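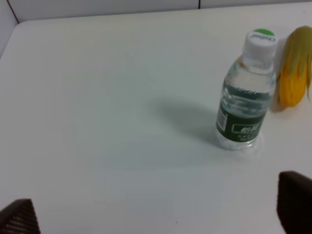

Fig. 1. Wrist camera, both fingers open, bottle and corn on the table.

Tabletop Sorting Arm: Final Report
Jerome Navarro and Emerson Brandão
17 May 2018

Okay, so the plan in February was to build an arm that could do the dishes. Our advisor read the proposal, laughed (kindly!) and told us to pick things up off a table first. So that's the project: one arm, one white table, a handful of kitchen and grocery things, and a gripper that has to grab whichever one we ask for and move it to the other side of the table. I'm Jerome, I did the gripper and most of this writing. Emerson did the cameras and the software, and he fixed my spelling.

We built everything at Galang, the shared workshop two blocks from campus. Membership is cheap and they let us keep our corner set up between sessions, so we didn't have to recalibrate every single time. The arm is a used Pandberg with a replacement shoulder motor. The motor driver is from Nultari and came with a manual that is mostly about a different motor driver. I lost a whole weekend to that and I'm still a little mad.

What we put on the table

We wanted shapes that would annoy the gripper in different ways. A water bottle is tall and clear. The toy corn is bumpy, with husk leaves hanging off it. The potato is small and round, the toy saucepan has a handle you have to avoid or use (we argued about this for days), the spatula lies flat, and the cardboard box is the easy one. Or it was supposed to be the easy one. 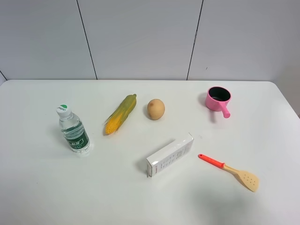 Emerson's software starts from the fixed camera. It takes one look with the arm out of the way, finds each thing against the white and gives us a center point and an angle. White on white was a headache, and the box kept getting merged with the table until he switched to using the shadows and the printing on it. The bottle was bad in a different way. The program only ever saw the green label, so it thought we had a short green object floating there, and it aimed at the label. Which, fine, is a pretty good place to grab a bottle, so we left it alone!

The wrist camera does the second part. Once the gripper is close, the fixed view isn't accurate enough, mostly thanks to slop in the elbow joint, so the last bit of the move is corrected from the wrist. We limited that correction to 10 millimeters. Before we had the limit, one bad frame could send the arm wandering off toward the wall, and I'd be diving for the stop button.

Testing

We ran 200 picks for the final numbers, in mixed order, moving things between runs. Before that there were 570 practice picks while we tuned the grip force, and I don't count those because we changed something practically every session. One of us ran the program and the other kept the log and a hand near the stop.

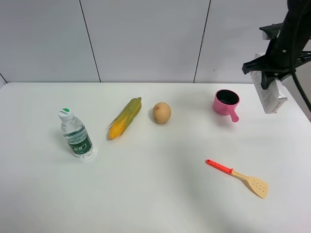
The box did best once we stopped squeezing it so hard. My first finger pads were stiff and it would twist as the gripper closed, so I went to a softer pad with a ribbed face and turned the force down. Potato was second, which surprised both of us. The spatula was the worst by a mile. It's so flat that the fingers have to come right down to the table, and if the height is off even a little they either scrape or close on nothing. If we did it over I'd put a spring in the wrist.

Something we should have caught much sooner is how little the wrist camera can tell you when there's something tall right up against it. You lose the edges, you lose the focus, and the correction step has basically nothing to work with.

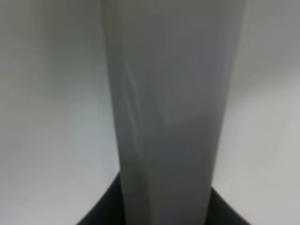 Fig. 4. Wrist camera at close range. Everything goes soft.

Emerson's fix was to freeze the correction when one blob takes up too much of the view and just finish the move on the last good position. It's crude and it works okay. A camera that can focus closer would be better, and the Parasura one we wanted was out of our budget.

Money

We spent $820 total, and the arm was most of it. The rest went to finger pads, the two cameras, cable and workshop fees. The corn was Emerson's little cousin's and we have to give it back.

Still to do: clean up the code so somebody else can run it, redo the cable on the arm so it doesn't tug at full reach, and try a darker table top.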